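Last updated: February
Search this dataset Search Clear

Povametti Separation Agreements: README

2574 anonymised separation agreements, typed up from paper by Jolanta Jakubowski and Guido Mancuso. The brochure for Urholm's model says it can "predict a fair outcome". We doubt it. Nothing in these files records whether anyone thought the outcome fair.
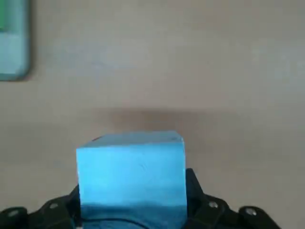

## What the labels mean

- `home`: who kept the house or the tenancy
- `maint`: monthly maintenance, blank if none agreed
- `pension`: yes, no or silent. Silent does not mean no, whatever the Cloneno paper assumes.

393 agreements have no pension clause at all. Please stop dropping them.

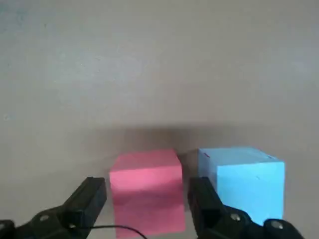 Two foam cubes, side by side.

## Known problems

Second labelling was done by Sveva Greco on 300 files only. She and Guido disagreed most on `home`, and we kept his answer, for no very good reason. Childless couples are badly under-represented. Don't use this to advise anybody on their own divorce. 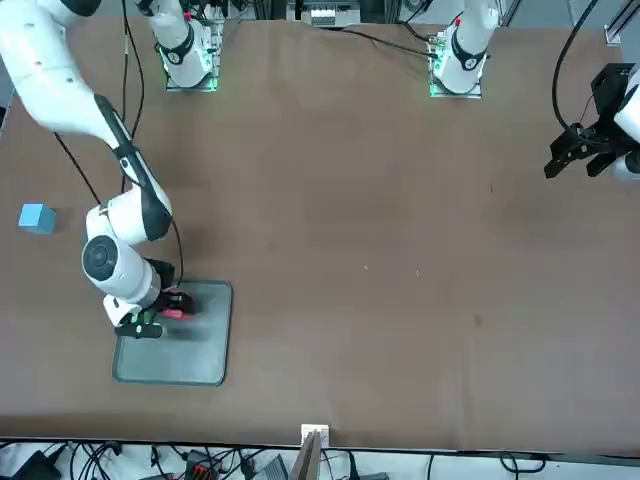
Brown tabletop with a flat grey tray.

Corrections to Sorin Živković, with the file number.

Filed under: Family law > Separation > Data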